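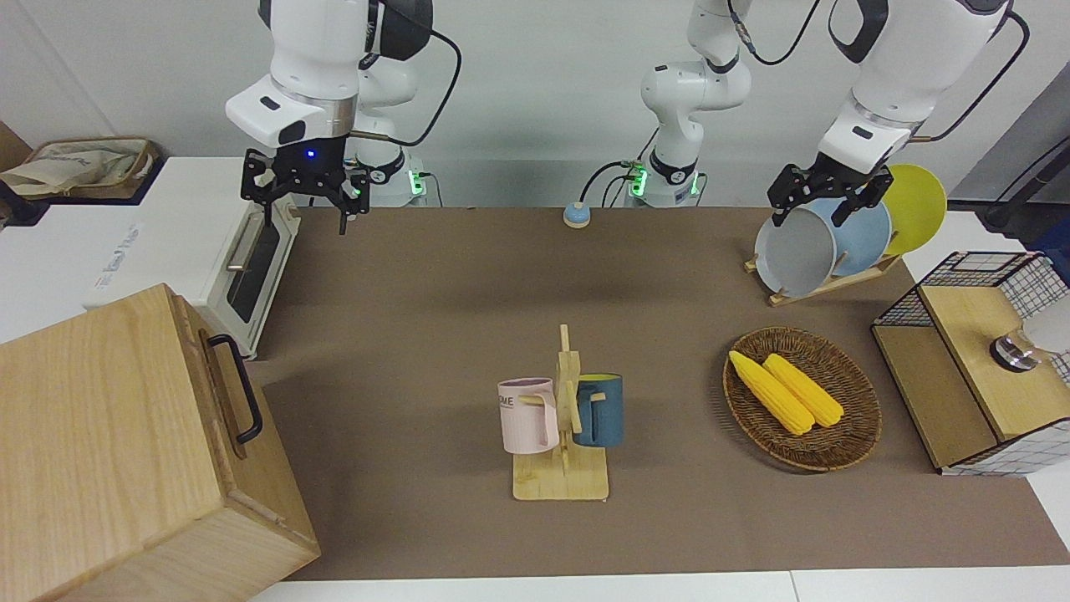

My laser engraver wants to phone home

I bought a Mosora desktop engraver in December, the small one with the orange lid. It's a good machine for the money. It cuts thin birch cleanly, the lens is easy to get at, and the fan is only as loud as a bathroom fan. I'm saying so up front so that what follows doesn't sound like a man with a broken toy.

What bothers me is the software. To engrave a name on a piece of scrap I have to sign in to an account, upload the drawing, wait for a server somewhere to turn it into machine moves, and then have those moves sent back to a box sitting two feet from my elbow. There's a USB port on the back. The manual says it is for service.

Mosora's answer, when people complain, is that cloud processing gives better results on photos and keeps everyone on the same version. Maybe. I ran the same portrait through their service and through Verngate, the free desktop program most hobbyists used before all this, on a friend's older machine. I couldn't tell the two apart, and neither could my wife, who has a better eye and less patience for this stuff. Two portraits is a small test, I know. But if the difference is as big as the sales page claims, I would expect to spot it on the first try.

Then there's the material library. Settings for plywood, leather and slate used to be things people swapped on forums in ugly spreadsheets full of typos. Now they're "premium profiles." You get 30 with the machine and pay for the rest. Plenty of them look a lot like the old forum numbers with a nicer icon, and anyone who owned an engraver five years ago has most of them in a text file already.

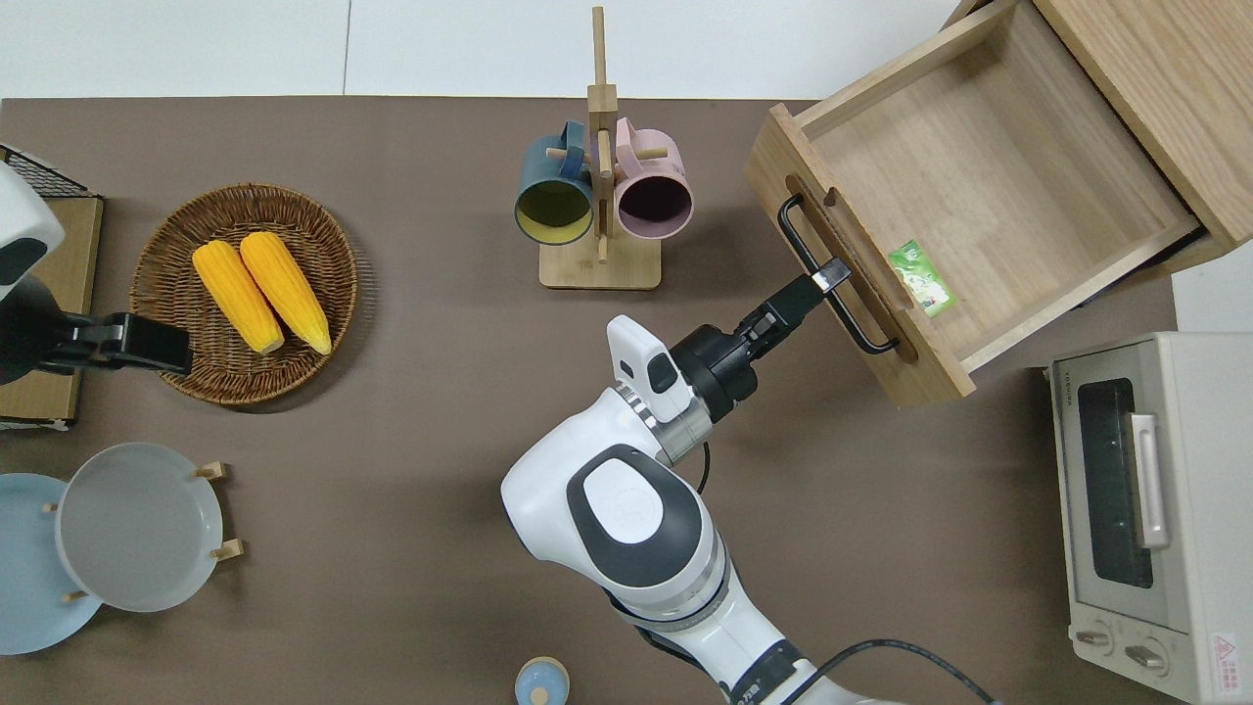 The price was never the price

I keep hearing that this is how hardware gets cheap. The company sells the box near cost and makes it back on the plan, and nobody is forced to sign up. I'd find that easier to swallow if the plan were on the box. The product page shows the price of the machine in large type. The fact that offline mode is part of the paid tier is in the support section, under "Connectivity."

Add it up over a few years and the cheap engraver costs more than the Carrilho it was supposed to undercut, and the Carrilho takes a plain file from a memory card. It's uglier and its instructions read as if they were translated twice. I know which one I'd rather own if the company behind it went away.

Companies do go away. Fotidholm made a lovely little vinyl cutter with the same kind of setup. When they shut down, owners got 42 days to finish their projects. After that the cutter lit up, said it was looking for a connection, and kept looking. Mine is in the garage under a tarp. I took the stepper motors out for another build, and they're excellent motors.

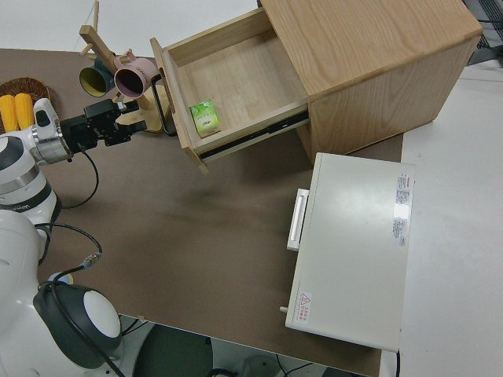 Words by Odair Falcão

Dirceu Quintana, who reads my drafts, thinks I'm being unfair. His view is that most buyers never touch the settings, like having their designs on every laptop in the house, and would be lost in Verngate within minutes. He's right about Verngate. The menus are terrible.

Still, an easy mode and a working USB port can live in the same machine. Printers managed it for decades. If Mosora publishes its command set and lets the port do its job, I'll happily tell people to buy one, and I might even pay for the slate profile. Until then, before you order any engraver, write to the seller and ask whether it will run with the router unplugged. Ask for a yes or a no. I've been waiting nearly two weeks for mine.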